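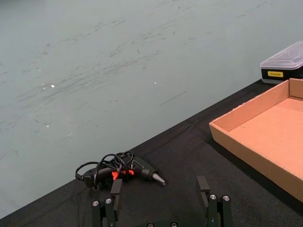 Ilona Veres wrote to me last month that I should quit fussing over starter ratios and just bake more rye, and she was so right! I had been keeping a notebook full of feeding times and flour weights, and hardly any bread was coming out of my oven.

So April became rye month. I bought a big sack of dark flour from Fadirwood (the coarse one, it smells like wet hay when you open it) and baked almost every other morning. The first loaf was a brick. The second one was gummy in the middle because I cut it while it was still warm, which every rye recipe on earth tells you not to do. Now I wrap mine in a towel and leave it alone for 24 hours, and the crumb is so much better - tight and moist and a little sour, and it slices thin without falling apart.

What I love most is how forgiving the dough is. There's no kneading! You stir it with a wet spoon until it looks like mortar, scrape it into a greased tin and smooth the top with wet fingers. I use 300 grams of starter in my big tin, and I've started soaking a handful of old crusts overnight and mixing those in too. It sounds thrifty and it is, but it also makes the whole loaf taste deeper, almost like coffee.

Caraway is still an argument in our kitchen. I want a whole spoonful, my husband wants none, so lately I've been pressing the seeds into one half of the top and we each cut from our own end.

Next up is a rye with dried pears. I have the pears soaking already, and I'm setting an alarm for 5:30 so I can get it in the oven before work.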